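Gripper jaws drifting out of line on the hand-held unit

gantrymoth
Bench three again. The hand-held gripper on our kitchen cell has started closing crooked. One finger gets there first, the other wanders in like it's been for a smoke. Cleaned the slide, greased it, swore at it in that order. Log says 1,911 closes since the last strip-down. The Duan sheet says strip it at 1,000, and I know, so please take that as read.

brackish_pete
You've gone nearly double over and you're asking us what's wrong with it?

gantrymoth
I did say to take that as read.
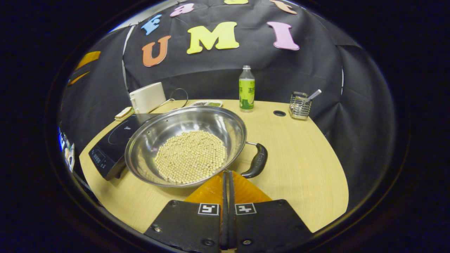 My actual question is the finger screws. Do you lot use thread lock on them or not? The Dresik notes say yes, the Fenier notes say never, and both are written in the tone of a man who has been right since birth. Mine are going in dry at the moment. The plates are flat and each has its marker square on, so if one plate creeps, the marker goes with it and the width reading is rubbish for the rest of the day. Handles like the black one on that wok are the worst for it, in my experience, as everybody grabs them at a slant and twists. The soybeans have never complained.

oddsocket
Thread lock, the weak sort, a dot on each. Let it go off overnight. I had plates creeping every week until I did that.

brackish_pete
Disagree. You'll be swapping fingers more than you think, and one day you'll round a head off and spend your afternoon drilling. Do them up dry, put a paint line across head and plate, look at the line every morning. If it's broken, nip it up.

oddsocket
That relies on somebody looking every morning.

brackish_pete
He managed to ignore a number in a log for 911 closes, so fair point.

tinwhistle
Neither of you has asked about the slide. Crooked closing isn't creeping plates. Take the fingers off and shut it bare. If it still limps, it's the carriage, and you can glue whatever you like to it.

gantrymoth
Done. Bare, it still limps. Left side has play you can feel with a thumbnail. Spare carriage from Grultaron is 223 before postage, so I'm off to look in the drawer of old ones first.

tinwhistle
Check the drawer ones for play before you fit one. They were put in there for a reason.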